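Budgeting for a two-arm bench setup – what am I leaving out?

Posted in: Equipment and Purchasing
Tags: robot arms, grippers, budget, used equipment, cables

benchrow_kit

I'm putting together a purchase request for a small two-arm cell and would like a sanity check before it goes in. October is when our requests are due and we only get one shot a year. If I forget something, it waits until the next round.

Background: we do short-run assembly and test work on cable sets for Drenness, mostly plugging a connector in, running a check, unplugging, and putting the piece in a tray. The parts are light. The work is dull and people get sore wrists doing it. We want two arms on one table so one can hold the housing while the other handles the plug end. Speed is not a big concern. If it runs at half the pace of a person but keeps going through lunch and after close, we're ahead.

What I have on the list so far:

2 arms with controllers
2 two-finger grippers
Table
Mounting plates and hardware
Stop button and wiring for it
Spare fingers

I have a quote from Weidemann for new arms with grippers included, and a lower one from Astik, who sell refurbished units. The Astik price covers arms and controllers only. Grippers would be separate, and I haven't decided whether to buy theirs or get them somewhere else.

We do have loan time on a similar pair until the end of the month, on a plain white table against the wall, with black parallel grippers on both sides. It's close to what I'd be asking for, so I've been using it to work out what the list should look like.

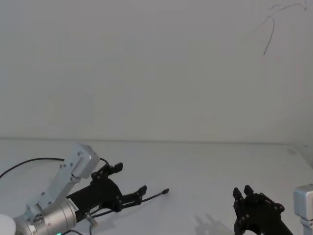

Pellgate_Shop: Cable management isn't on your list at all. Put it on there as its own line, with real money next to it, before you decide anything about new versus used.

I run purchasing for a shop that has been through this twice. The first time we treated cables as something that comes in the box. They do come in the box, but they come in one length, with whatever connector the maker likes, and no plan for how they get from the gripper back to the controller. An arm with a cable running along the outside needs slack for the wrist to turn. Too little slack and you pull on the connector. Too much and the loop catches on things, or it lies in the work area and gets picked up with the part. In your case the part is also a cable, so think hard about that one.

For two arms I would budget for the following:

Clips or sleeves for the full length of each arm
A spare gripper cable for each side, in the right length, bought at the same time as the gripper
Strain relief at the gripper end
A channel or tray under the table
A few hours of somebody's time to route it all, then the same again after you find out where it rubs

The spare cables matter more than spare fingers. Fingers wear slowly and you can have simple ones made locally. A gripper cable with an odd connector can take weeks to arrive, and the whole cell sits there while you wait. We lost most of a month to that. The cable was $623, which I would have laughed at if I had seen it on the original request. By the time we needed it I'd have paid double.

On new versus refurbished: ask Astik in writing what has been replaced on each unit, how many hours are on the joints, and whether the software license moves to you. That last one caught us out. The arms were fine and the price was fair, but the license was tied to the previous owner and we had to buy it again. Once you add that, the grippers, the adapter plates and the freight, the gap between your two quotes may be a lot smaller than it looks now.

Also check that both arms are the same revision. Two used arms that look alike can take different parts.

benchrow_kit

Thanks, this helps a lot. I had "cables" in my head as part of the arm. I'll ask about the license today. Do you know if the gripper makers generally sell the cable in different lengths, or is it one length and you make do?

Pellgate_Shop

Depends on the maker. Ours sold two lengths, and the extension was a separate item. Ask for a drawing with the connector ends on it. If they can't send a drawing, I'd count that against them.

Measure with the arm stretched to the farthest place it will really go, then with the wrist turned all the way both directions. Do it on your loan pair with a piece of string while you still have them.

tallgrass77

just buy new. used robots are somebody else's headache. weidemann will probably throw in training if you ask

slow_feeder

I'd answer the budget question a little differently. The arms are the part you can get quotes for, so they get all the attention, and the rest of the request ends up as guesses. I plan for 4 groups and make myself put a number in each one:

Equipment. Arms, controllers, grippers, table, plates, cables, stop circuit. You mostly have this.

Fixtures. Whatever holds the housing, presents the plug and catches the finished piece. You say one arm will hold the housing. That works, but you are paying for a whole arm to do the job of a clamp. Before you ask for two, try the job on the loan pair with one arm and a cheap vise. If it works, your request just got much smaller. If it doesn't, you can say in the request that you tried it, and whoever signs it will want to know that anyway.

Time. Setup, programming, fixing what you programmed. For a first cell I would plan on more hours than you think is reasonable. If those hours come from people already on your payroll, write them down even though there's no invoice. Otherwise the cell shows up, everybody is busy, and it sits.

Running costs. Service, replacement pads and cables, license renewals if there are any, and a bit of room for the thing you didn't see coming. Ask each seller what the yearly cost was for a customer with a similar setup. Some will tell you.

On the table, don't save money there. Two arms pushing against each other's work will move a light table, and then every taught position is off by a little. Plugging in connectors is fussy about small errors. Get something heavy with a flat top and bolt it down if the building allows it. A light-colored surface is nice if you plan to add a camera later, although a shiny one will give you glare, and dark parts throw shadows on it that confuse cheap vision software. Matte is better.

Fingers are worth a thought too. Flat standard pads are fine for boxes. For a round cable or a small plug you'll probably want a groove cut in them so the part sits the same way each time. We had ours made in plastic first, ran them for a while, and then paid for metal once the shape was settled. Put a line in for that, two rounds of it.

I don't agree that new is always the answer. For light, slow work with no heavy loads, a refurbished arm with papers can be fine. I would buy the grippers new in either case – they're the part that takes the abuse.

benchrow_kit

The one-arm-and-a-vise idea is annoying because I should have tried it already. We have the pair for a couple more weeks so I'll do that first. My worry is that the housings come in several shapes and a vise won't hold all of them the same way, but I can test with the two most common and see.

Revised list for now, new lines only:

Spare gripper cables, one per side
Clips, sleeves, under-table tray
Grooved fingers, plastic round and metal round
Heavy table with matte top
Software license (asking)
Setup hours, in-house
Yearly running costs

I'll post the two totals when I have them.

slow_feeder

Good list. Add freight, and ask if it includes getting the crate off the truck. If you don't have a dock you'll need a liftgate, and that is usually extra.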